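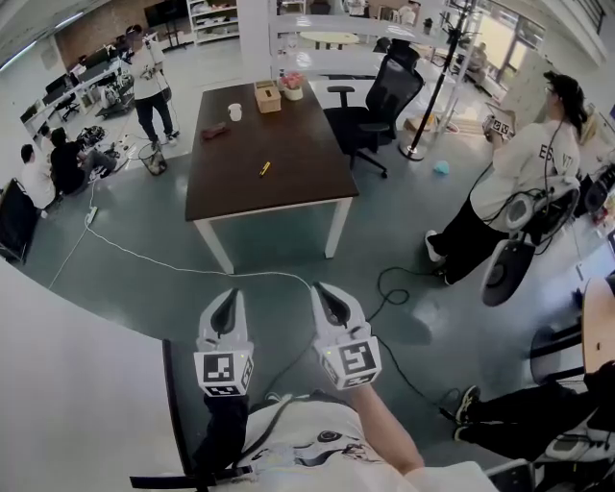 A pair of hand-held grippers with their marker cubes, held out toward the brown table in the main room.

Uva project: second progress report to the Engelhardt fund
Review of the Drimanier hand-held gripper kit
Period covered: up to the end of November
Written by Wiebke Gerlach, with notes from Suleiman Amadi and Benedikt Buschmann

Where we are

The short version is that we are on schedule, a little under budget, and having a very good time with this kit. When we wrote the first report we had the Drimanier sets in their boxes and a lot of questions. Now we have nine weeks of daily use behind us, people who can pick up a pair of grippers and work with them without asking for help, and a much clearer idea of what the kit is good for and what we would change.

As a reminder for those on the fund's side who joined after the spring meeting: the aim of Uva is to find out whether a small workshop can teach a robot arm ordinary table jobs by having people do those jobs themselves, with grippers in their own hands. The cubes on the grippers carry square markers, and the software uses them to work out where each gripper is and which way it is turned. Wurkico supplies the kit and we are reviewing it for training centers of our size. We pay the normal rental and Wurkico does not see our reports before you do.

What has gone well

The grippers themselves are lovely to use. That is not a word I expected to put in a report to you, but everybody who has tried them has said something of the kind! The handle sits where your hand wants it and the fingers come together where you are looking, so after 30 minutes most people have stopped thinking about the tool and are thinking about the cup. We had set aside two full days per person for training. Suleiman cut that to a single morning in the third week and we have not needed to go back.

Working in a shared room has also gone better than we feared. We had planned to give each person a walled-off corner, partly for quiet and partly out of worry that one person's markers would confuse another person's session. Benedikt ran a set of mixed sessions with people working back to back and then side by side, and found no sessions spoiled by it as long as everyone kept an arm's length apart. So the partitions were never ordered, and that money is still in the equipment line (see below).

The objects we use are deliberately dull. Paper cups, tissue boxes, markers, a pot of flowers. Eckhard Bauerfeind from Wurkico suggested at the start that we buy their matched set of practice blocks, and we tried those too, but the sessions with ordinary things have been far more useful to us. A paper cup gives way if you squeeze too hard and a marker rolls off. People slow down, try a different angle, use the other hand to steady things, and all of that ends up in the recording.

What has been harder

Cables. We said it in the first report and it is still the first thing anyone mentions. The headset has its cables, the rest of the gear has more, and then there is power for the desks. Helmut Rieger has rerouted the floor cables twice. The second layout is better, with the longest runs along the desks, but anyone working near the middle of the room still has to watch their feet. We have asked Wurkico about a battery option and were told that one is being tested. We would like to try it as soon as it can leave their building.

The headset is comfortable for the first half hour or so and less so after that. Glasses wearers feel it sooner. We now stop for a proper break between sessions and nobody does more than 3 in a row. This has cost us a few recordings a day and I think it is worth every one of them, as the late sessions were the ones we kept throwing away.

Marker cubes get dirty. A greasy thumbprint across a black square is enough to make tracking jump. Wiping them down with a dry cloth before each session cures it completely, and the step has gone onto the card taped up by the door. The printed guide that comes with the kit does not mention it, and we have passed that on to Eckhard.

Left-handed users, and there are more of them here than I had realized, find the start button awkward. It can be changed in the settings, although the menu is buried deep enough that Helmut needed a phone call to find it.

Money

Rental and training are on plan. Equipment is under plan because of the partitions. We would like to move that amount to a further pair of grippers, so that a person waiting for a repair does not have to sit out the day. Wurkico has quoted a delivery time of 6 weeks. If the fund agrees before the winter break, they would be here in time for the next group. Please let me know if you want the quote sent separately or attached to the next claim.

Next steps

Suleiman is writing the one-page starter guide, which any center that takes on the kit can copy freely. He has a draft and it reads well.

Benedikt will start the first trials on the robot arm with the cup and tissue box recordings. We are all looking forward to that part, and he has been asked several times a day when it begins.

Helmut will try a ceiling route for the power leads over the middle of the room. If it works we will send you the parts list, as it should cost very little.

Visitors from the fund are very welcome at any point, and mornings are best. Flat shoes, please, and allow time to have a go with the grippers yourselves. My direct number is unchanged.

Wiebke Gerlach
Project lead, Uva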